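Small Parts, Big Table: Sorting Morning at Fatham

I dropped by the Fatham building in January to see how the Skidorance sorting project is coming along, and I came away wanting to reorganize every drawer I own! Two red baskets, one long wooden table, a handful of little colored pieces to put away (my kind of morning).

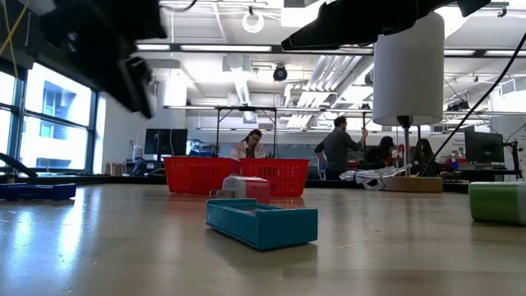
The baskets sit side by side, with the open teal tray up front.

I loved the colors most. There's a dark blue piece, a light green one, something pink and white, and they look so cheerful spread out on the wood that I almost didn't want them tidied. The project started with 12 trial tables and is down to 2 now, both kept at Fatham.

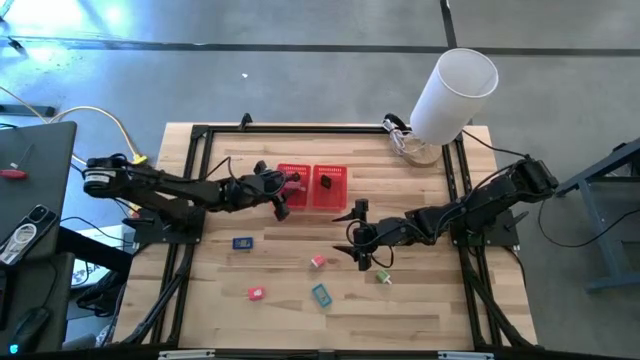
Issue 232, page 2

Everything gets sorted into baskets, then spread out again for the next go. I'd lose my patience by lunch, but the folks here seem to like the rhythm of it. My favorite piece is the red and white one, a bit like a cup or a can, with small white knobs at one end. 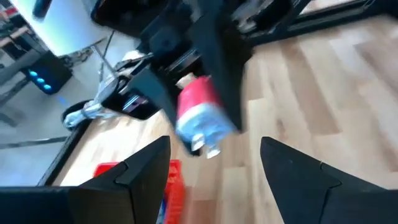

Coming Up

The Ritchie room opens to visitors in the afternoon next month. Bring a jacket, the place gets chilly.

Contact the newsletter desk | © Fatham News | Back to top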